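Course handout, week 6. Prepared by Thandeka Radebe. Revised 13/11/2015.

# Measuring the front of the eye: corneal thickness and curvature

Read this before the Burnby clinic session. It assumes you have finished the notes on refraction and can convert between diopters and focal length without a table.

## 1. Why the cornea is measured first

The cornea supplies most of the focusing power of the eye. The lens supplies the remainder and can change shape; the cornea cannot. A small error in the corneal reading carries through to every later calculation, including lens implant power, contact lens fit and the correction of pressure readings.

Two quantities are recorded at every first visit:

- **Curvature**, as a radius in millimeters or as power in diopters
- **Central thickness**, in micrometers

## 2. Curvature

A keratometer treats the front of the cornea as a convex mirror. A lit target of known size is reflected from the surface, and the size of the reflected image gives the radius. The instrument converts radius to power with:

`P = (n - 1) / r`

where `r` is in meters and `n` is the keratometric index, usually 1.3375. This index is a convention. It is lower than the true index of the cornea and makes allowance for the back surface, which has negative power.

Worked case: `r` = 7.5 mm gives `P` = 0.3375 / 0.0075 = 45.0 D.

Take readings along the steepest and flattest meridians. The difference between them is the corneal astigmatism. It may not equal the astigmatism found in refraction, as the lens can add to it or cancel part of it.

Keratometry samples only a small central zone. It says nothing about the periphery, and it can miss an early cone that sits below center.

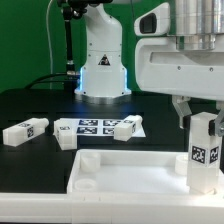 Topography covers a much wider area. A set of rings is reflected from the tear film and the spacing of the rings is turned into a map. Closely spaced rings mean a steep surface. A dry or broken tear film distorts the rings and gives false irregularity, so have the patient blink and take the map shortly after.

## 3. Thickness

Ultrasound pachymetry uses a probe in contact with the anesthetized cornea. The instrument times the echo from the back surface and multiplies by an assumed speed of sound. The probe must be square to the surface. A tilted probe usually reads high.

Optical methods do not touch the eye. Results from the two methods should not be mixed in one patient's record without a note of which was used.

The Brultico worksheet has these entries:

| Eye | Method | Central thickness (µm) |
|---|---|---|
| A | Ultrasound | 500 |
| B | Ultrasound | 673 |
| C | Optical | 300 |

Eye A is on the thin side of normal. Eye B is well above the normal range; check for swelling and repeat the reading before using it. Eye C is far below normal. Look for a cause at the slit lamp and repeat on a second instrument.

## 4. Effect on pressure readings

Applanation tonometry flattens a fixed area of cornea and measures the force needed. A thick cornea resists more and tends to read high. A thin one tends to read low. Several correction tables are in print and they disagree. In this course, record the raw pressure and the thickness side by side and do not apply a correction.

## 5. Before the session

1. Complete the Brultico worksheet, including record 1237, which has no thickness entry. State what you would do next.
2. Read the Kaczorowski notes on ring maps, sections 2 and 4 only.
3. Remove soft contact lenses the day before if you will be measured. Rigid lenses need longer; ask.

The Dreltbridge group meets in January and uses the same worksheet.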